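Clermont open day: desks, desks and a cold coffee

I went to the Clermont open day in April because I need a new desk and because Naima Abdelaziz, who bought all the furniture for her translation office there, has been telling me for a year that I should. I went with low hopes. I have been to furniture open days before and they mostly consist of a man with a lanyard saying "solutions".

The building is out past the ring road, behind a tyre place, and the sign for it faces the wrong way if you come by bus. Doors were meant to open at ten. At ten we were standing in the car park with a queue of people who all seemed to know each other. By quarter past someone had found the key to the side entrance and we went in through what I think was the goods bay, past a stack of flattened cardboard and a poster about lifting with your knees.

Coffee first. It had been made early, let's say that. The biscuits were decent.

Our group was led by Charoen Onsri, who has run the finishing side for a long time and was a good deal more candid than the leaflet. The leaflet says the desks are "made for life". Charoen said they come with a two-year guarantee. I asked how those two statements fitted together and he laughed and said he didn't write the leaflet. Fair enough, but somebody did.

The tour starts in the cutting hall, which was switched off for the day for safety. So you get a large quiet room full of covered saws and a talk about what they would be doing if they were doing it. I understand why, and I still felt a bit short-changed. The children in the group were more upset than I was. They had been promised noise.

Next door is edging, where the thin strip goes round the sides of the desktop. This was the part I cared about, as my current desk has been shedding its edge like a snake since the second winter I owned it. Pichit Wiriya had a bench set up with offcuts you could pick at with your nails, and he seemed to mean it when he said to try. I tried. I couldn't shift the edge on any of the samples. A woman beside me got one corner up with a key, and Pichit took it off her, looked at it and put it in his apron pocket without saying what he thought. I would have liked to know.

My main complaint is the showroom. It is lit like a jeweller's, and every top looks wonderful under that. Nobody works in that kind of light. I asked whether I could see one by a window and was told the windows were in the canteen, so a few of us went and looked at the canteen tables, which are Clermont's own and have been eaten off for years. They were the most useful thing I saw all day. There were dull patches where people put their trays, a burn, and one long scratch that somebody had tried to colour in with felt tip. But the tops were flat, the corners were sound and the finish hadn't gone sticky. I'd have put those on the tour instead of the silent saws.

There are two ranges of desk. Grenosell is the plain one and Bunnag is the one with the cable tray and the rounded front. The Bunnag costs a good bit more and I could not see where the money went, apart from the tray. I sat at both for as long as I decently could. The rounded front is kinder to the wrists, I'll give it that. The tray is too shallow for the fat sort of plug, and when I pointed this out I was told that most people manage.

Colours are the usual: white, a grey that looked green to me, a dark one that will show every speck of dust, and the pale blond one that everybody was stroking. I liked the pale one too, slightly against my will. The grain runs along in long wavy bands, honey brown and cream, and it's a calmer thing to look at than white. Salma Tawfik, who was on the tour with her father and is fitting out a homework room, said it looked like sand after the tide. Her father said it looked like a desk. Where the light lands on it you do get a shiny whitish patch that hides the grain, and I'd want to know where my lamp was going before I bought it.
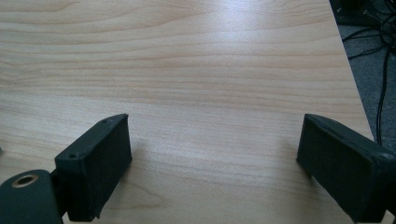
Can you put a hot mug straight down on the pale finish?

Use a mat. The surface will put up with a warm cup, but Clermont's own care sheet says that heat marks aren't covered by the guarantee.

The care sheet, by the way, is better written than the leaflet. Damp cloth, a drop of washing-up liquid, dry it after. No polish. They do sell a Trulix cleaning spray at the till and I asked Radek Havlíček, who was on the till, what it did that washing-up liquid doesn't. He said it smelled of oranges. I didn't buy it.

Prices on the day had a discount, with the old price crossed out in red. I'd be careful with that. Naima still has her order from last year and she paid less for the same Grenosell than the "special" price on the card. Delivery is extra, and if you live above the ground floor it's extra again. Putting it together is up to you. The demonstration model went up very quickly in the hands of a man who does it every day, and I don't expect to match him.

They say over 100 people came through. It felt like more in the canteen and fewer everywhere else. The car park holds 80 cars, according to the board at the gate, and was full of vans.

Getting back was a nuisance, as the bus stop on the return side has been moved down past the roundabout and there's no pavement for part of it. Wear proper shoes.

I haven't ordered anything yet. I came home with a pale sample the size of a playing card and it's been on the windowsill next to my keys. So far it looks all right by daylight. Naima wants to know what I'm waiting for, and the answer is the ordinary price, whatever that is, once the red cards have come down.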